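Chores, One Block at a Time

Photos and notes from the tidy-up bench at Fandbridge

I've been writing about household machines for years, and the question that lands in my inbox more than any other is still the simplest one: when will something put the kids' toys away? So in June I spent a morning at the Fandbridge open workshop, where a few teams had their arms running on everyday jobs. Sorting, stacking, wiping, folding. I came home with a full memory card and a much better feel for where things stand, and I'm more excited than I was going in!

A bit of background before the gallery. The Nalau group is working on picking up and grouping loose objects by colour, which is a fair stand-in for clearing a playroom floor or sorting returns behind a shop counter. The Vullora people are on cloth (tea towels mostly, and one very stubborn fitted sheet). Okeke is a small outfit building wiping and scrubbing routines for café benches. They all share the one big room and they all borrow each other's tape.

I got there just as the kettle boiled and stayed until they shut the power off for lunch. Nalau was first on the list, and I could happily have stood at their bench all day. The job sounds like nothing. Put the matching colours together. A four-year-old does it while talking about dinosaurs. For an arm it means finding each piece, working out where one stops and its neighbour begins, choosing a side to come in from and getting there without knocking over something it has already dealt with. They gave me a number to chew on, too: 300 tries logged since they started on this task, with the wins and the flops written up in the same notebook. I love that the flops get full entries.
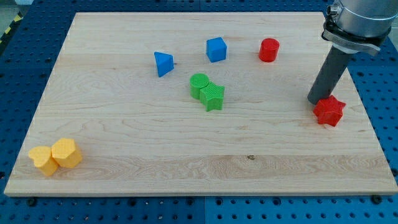 Colour grouping at the Nalau bench. The greens and the yellows are side by side, the blues have a gap between them, and the two reds are still a fair way apart, with the arm down near the red star.

What grabbed me about the blocks is the mix of shapes. A cube is kind to a machine. It has flat sides and it stays put. A star is a pain, all points and hollows, and a cylinder will roll away on you if it gets tipped over. The team told me pushing is often the better bet than grabbing, and I went home and noticed that I do the same thing with crumbs, pens, Lego, the cat's biscuits – nearly everything small on a flat surface gets shoved along with the side of my hand. I had never thought of that as a skill.

Lighting matters more than I'd expected as well. Somebody opened the roller door for some air at 11 and the afternoon's plans had to be shuffled while they redid the colour settings. My own kitchen has a west window and a flickery tube over the sink, so I asked how the arm would go at my place. Big laughs all round, then a proper answer: not yet, but they want to try a real family room next.

Over at Vullora, the tea towels were going well enough that I'd be pleased to have them in my drawer. A slow fold, mind you. I timed one at 4 minutes and I've seen teenagers take longer. The fitted sheet beat the machine and then it beat me, so I'm calling that one a draw.

Okeke had the noisiest corner. Their wiper follows the edge of a bench beautifully and leaves a tidy finish in the corners, but it needs the bench cleared first, and clearing the bench is the very thing Nalau is still sorting out. You can see how these jobs lean on each other. I asked if the two teams might join up for a go at a full café table, cups and all, and there was some looking at the ceiling that I'm choosing to read as a yes.

So can they do the chores yet? Bits of them, on a good day, with a patient person close by. For shop floors I reckon the sorting work is nearer than most people think, especially where the bench and the lights never change. Homes are messier. My lounge room would be a 30-hour job for any of these arms and I'd still enjoy watching every minute of it.

I'm going back once the family room is set up, and I've already offered them a box of my kids' old blocks, chewed corners included.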